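Fovura Community Help
Data collection > Demonstrations

How varied do my demonstrations need to be for a "reach into the seam" task?

Asked by Vekik

Hello everyone, and thank you in advance for reading all of this, I know I go on a bit. I'm recording examples for a small policy that should get a finger into the crease of an upholstered chair, where the back meets the seat, and slide along it. I have 78 good episodes so far, all on the same chair in the same corner of my living room, with the wrist camera on. Training loss looks lovely. But as soon as I turn the chair a little, the arm pokes at the seat a good way short of the crease and just sits there. Do I need many more episodes, or different ones? I'd love to keep my evenings if I can!

2 answers

Palacios
Accepted answer

Different ones, I'd say, and you may not need as many as you fear. I did a very similar job in September and made the same mistake, so please don't feel bad about it. My first batch all started from one pose, and I think the policy had mostly learned the path through the air and hardly looked at the fabric at all.

What helped me was turning the chair every 8 episodes and starting the arm from somewhere new each time – a bit high, a bit to the left, sometimes plain wrong so that I had to steer back. Those recoveries are worth a lot. I also slowed right down for the last little stretch before contact, so there were plenty of frames with the tip near the crease, and I held still for 2 or 3 seconds once it was in. A wrist view like this one is what you want lots of, with the weave sharp by the tip and the cushion dimpling under it:
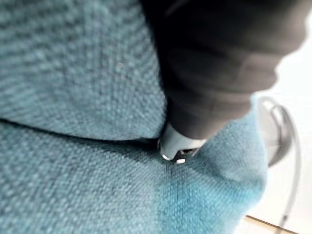 Jakirer: I'd go easy on the holding still. When I left long pauses in, my policy learned that pausing was the job and would stop dead halfway there. I trim mine now, and keep just enough of the hold to mark the end of the episode. Otherwise I agree with all of this, the off-course starts especially.

Palacios: Fair point, and I should have said that I trim the starts too. Mine are full of me fussing with the controls.

Vekik: Thank you both so much. I'll turn the chair tonight and throw in some bad starts – I have a real talent for those. Should I keep the old 78 or begin again?

Palacios: Keep them, but maybe don't let them outnumber the new ones in training.

Answer 2

have you tried a second chair? mine got better with patterned fabric in the mix. not sure if it was that or the lamp I moved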